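Vulla Mini-Grid – Site Inspection Checklist with Comments

Site: Vulla, main array and battery room
Operator: Colari
Inspection date: Jul 20, 2025
Households connected: 200
Result: Pass with items to correct

Marks used: OK, FIX (correct before next visit), STOP (do not run until corrected). Comments follow each item where needed.

1. Panels and frames

1.1 Panels clean and free of cracks – OK
Light dust on the lower row. Wash early in the morning, before the glass heats up.

1.2 Frame bolts tight – FIX
Two bolts on the east frame turned by hand. Both were tightened during the visit. Check the full row again after the next strong wind.

1.3 Frame grounding wire attached at both ends – OK

1.4 No shade on panels between mid-morning and mid-afternoon – FIX
The tree by the west fence has grown enough to shade the end panel late in the day. Ask the landowner before cutting.

2. Battery room

2.1 Door locks and opens outward – OK

2.2 Air vents clear on both walls – FIX
Sacks were stacked against the lower vent on the north wall. They were moved. A painted line on the floor would help keep that area clear.

2.3 Room temperature – OK
Read 26 degrees C at the rack. 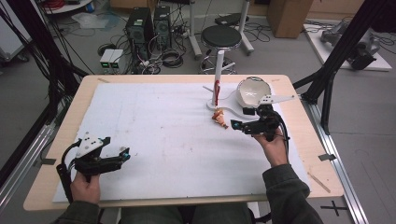
2.4 Battery terminals clean, covers in place – OK
One cover on the second rack is a different make from the others (Plasex) but fits properly and is not loose.

2.5 Battery charge at start of visit – OK
Read 80 percent. The log shows similar morning readings through the first half of July.

2.6 Fire extinguisher present, charged and in date – FIX
Present and charged. The date tag is missing. Replace the tag or the unit.

3. Inverter and main panel

3.1 Warning signs readable from the door – OK

3.2 Main shutoff works and is labeled – OK
Tested once with the operator's agreement. Power was off for under five minutes.

3.3 Breakers labeled to match the wiring plan – STOP (one circuit)
The spare breaker now feeds the grain mill line but is still marked "spare." The line was shut off and tagged. Do not switch it back on until the label and the plan agree and the breaker size has been checked against the mill motor.

3.4 Cable entries sealed against insects – FIX
Old nest material in the bottom entry. Clean out with the power off, then reseal.

4. Poles and service lines

4.1 Poles upright, no rot at ground level – OK
The pole nearest the Pugh store leans slightly, same as last time. Keep watching it.

4.2 Line height over the road – OK
Total line length on the plan is 1,125 meters. The whole route was walked.

4.3 Household meters sealed – FIX
Three seals broken. No sign of bypass wiring at any of them. Reseal and note the meter numbers in the log. 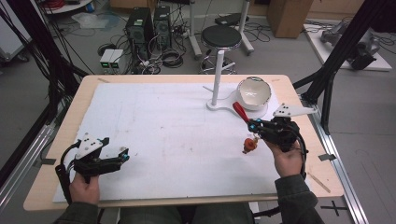 Two hand-held grippers over a foam board, with a white bowl and a red-handled tool.

5. Records and people

5.1 Daily log filled in – OK
Entries are short but complete – time, charge level, faults.

5.2 Emergency phone number posted outside – FIX
Posted, but faded by the sun. Reprint and place under the roof edge.

5.3 Gloves and eye protection on site – OK

Colari to reply in writing on item 3.3 before the mill line is used. All FIX items will be looked at again on the next visit.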